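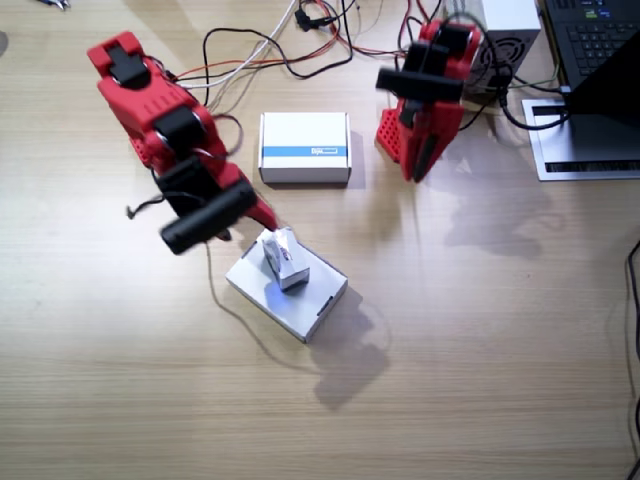

The desk, with boxes.

The Box for the Box

6 min read

Tiina Toivonen kept boxes. She did not think of herself as a person who kept boxes, the way people who own nine cats think of themselves as having a cat and some others.

Her reasoning was sound. You bought a thing, and the thing came in a box, and the box was plainly better made than the thing. The lid came down with a small sigh. There was a tray inside with a hollow in the precise shape of what you had paid for. Who could put that out with the potato peelings? And if the thing ever broke, you would need the box to send it back. In 21 years Tiina had never sent anything back. She put this down to being prepared.

The trouble began in October, when the landlord wrote to say that the storage room on the second floor would be turned into a bicycle room, and that tenants should remove their belongings. Tiina's belongings were boxes. She carried them up to the apartment in four trips and put them in the study, where her husband worked.

Valter Bråten looked up from his laptop.

"Are we moving?" he said.

"No."

"Is someone else moving in?"

"They're empty," said Tiina.

Valter thought about this. He was a patient man who translated manuals for Girkau, makers of dishwashers, and he had once spent a whole afternoon on the word "gently."

"All of them?" he said.

"The Delorme has a cord in it."

"What's the cord for?"

"The Delorme."

They had given the Delorme to his sister. It was a coffee grinder, and his sister had called twice to ask about the cord.

It was agreed that they would go through the boxes together, on the desk, one at a time, like adults. Valter cleared a space by pushing his cables to the back, where they had been breeding anyway. He proposed a rule. If they no longer owned the thing, the box would go. Tiina proposed an amendment. If the box was nice, it would stay.

"Nice how?" said Valter.

She showed him one. It was white, with a blue stripe across the front, and closed with a lid.

"All right," he said, because he was fair. "That is a nice box."

It stayed on the desk. So did the next one, a shallow thing in white and light gray, which Valter himself picked up with the idea of throwing it out. He opened it. He closed it. He opened it again, slower.

"You could keep something in this," he said.

"What?"

"Something flat."

They looked around the room for something flat. They owned very little that was flat. In the end Valter found a little white package in the desk drawer, the kind of package that comes inside another package and that everyone is afraid to throw away, and he set it on top of the lid to see how it looked.

"It doesn't go in," said Tiina.

"No, but it goes on."

She had to admit that it went on.

By supper they had let go of one box, the Patau, which had held a bathroom scale and had been sat on. Tiina carried it down to the recycling herself. A man from the third floor was there, flattening cartons with his shoe, and he nodded at the Patau with what she took for respect.

"Good corners," he said.

She brought it back up.

Valter had moved on in her absence. He had a tape measure out, and a sheet of paper with a drawing on it, and he had the bright, wet eye of somebody who has found a product online.

"Boso," he said. "They make storage boxes. Big ones, with handles. We'd need 2. Everything would fit in there and go under the bed."

"Boxes for the boxes," said Tiina.

"It sounds bad when you say it."

She came around and looked at the screen. They were gray, with a canvas look and a small window on the end for a label. One reviewer had written that the lid was a pleasure. There were 228 reviews, and Valter had read a good many of them.

"What would we put on the label?" she asked.

"Boxes," said Valter.

They ordered them that night. They came within the week, in excellent condition, in a carton so thick and square and well made that neither of them said anything for some time.

"We'd need it," Valter said at last, "if we ever had to send them back."

Tiina was already looking for somewhere to put it.

Comments (4)

marrowfat
My mother has the box from every phone she has ever owned. She does not have any of the phones.

Lindy in the attic
"Good corners" got me. I would have brought it back up too.

P. Ostrander
Did the sister ever get her cord?

marrowfat
@P. Ostrander I think we both know where the cord is.

Contact | © October 2022 | Back to top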